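3.2 Simulated kitchen and task setup

The physical arm was assembled over one winter in a shared workshop and is bolted to a bench that other members also use. Bench time was limited to the hours after 7 p.m., so all policies were first trained and screened in simulation. The simulator, Pluno, runs on a single desktop machine and was configured by Nuria Chala to reproduce the timing of our controller, including its command delay of 47 ms.

Each scene is a home kitchen generated from a fixed set of parts: a range, counters on both sides, cabinets and a small number of loose objects. Counter textures, wall color and appliance types are drawn at random when an episode starts. The position of the arm base is held constant relative to the range. We did not model gas flames or heat.

Two task families were defined. In the first, the arm moves an object between the cooktop and a counter. In the second, it picks up a utensil lying flat on the counter. The second family proved harder to tune, as a thin handle leaves little clearance between the fingers and the surface. Following Ásgeirsdóttir, we lowered the approach speed over the last 2 cm of travel and kept the contact stiffness unchanged.

Demonstrations were recorded with a hand controller built from spare encoders. After removal of episodes with joint limit faults, 2,144 remained. Control commands were issued at 12 Hz in both the simulator and the workshop. Figure 3 gives a view from the simulator with the gripper low over the left counter, near a slotted spatula. From this angle the arm covers a large part of the range, including the front right burner, and partly hides the object standing in the pot. Occlusion of this kind motivated the use of joint positions as a policy input alongside the rendered view.
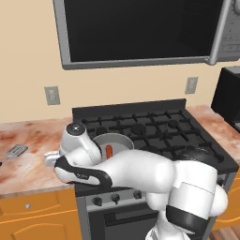 Figure 3. Arm and slotted spatula in a simulated kitchen.

3.3 Transfer to the workshop arm

Policies were exported to the Treda controller without retraining. Joint offsets were measured before each session and entered by hand.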